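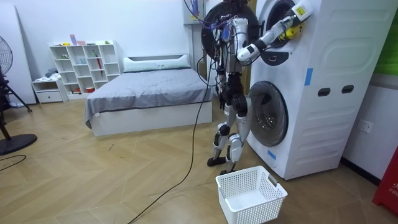
4.2 The Saturday open day at Nesville

We had always meant to show the Wellari system to people outside the lab, and when the Nesville site offered us one Saturday in June we said yes before thinking very hard about the work involved. The laundry task was the obvious one to bring forward. Visitors of every age know what it is to reach into a drum for the last small thing stuck inside, and they judge a robot at it quite strictly (more strictly, we found, than our reviewers ever have!). Figure 11 gives a close view of the job, with a yellow cloth lying low in the upper drum and the arm coming in from the right.

The doors opened to 276 visitors in the course of the day, and we ran 60 trials between them, with a pause at lunch for charging and for the team to eat something. Each trial began with the upper door already open, as door opening is treated separately in Section 5. Visitors stood behind a line on the floor and were free to ask questions at any point – and they did, warmly and at length, so that several trials took far longer than they needed to. We left those trials in the timing data, marked with a flag, and the reader who prefers the quieter figures will find them in the appendix.

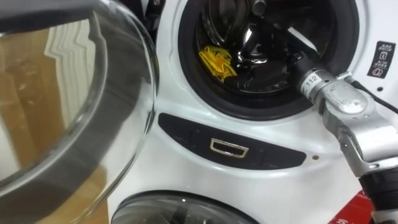
Page 2 of 11

Figure 11. View into the upper drum during the laundry task, with the open door at left.

The questions deserve a few words, as they changed what we measured. Many visitors asked how the arm tells cloth from the dark, shiny inside of the machine, and that is a fair thing to ask, for reflections remain the main trouble for the Lirkeo grasp planner. Others wanted to know whether it would fold. We answered, with some regret, that folding belongs to the Grabowska module and was not part of the day. After these talks we added a score for how easily a watcher could tell what the robot was about to do next, and we use that score again in Section 6.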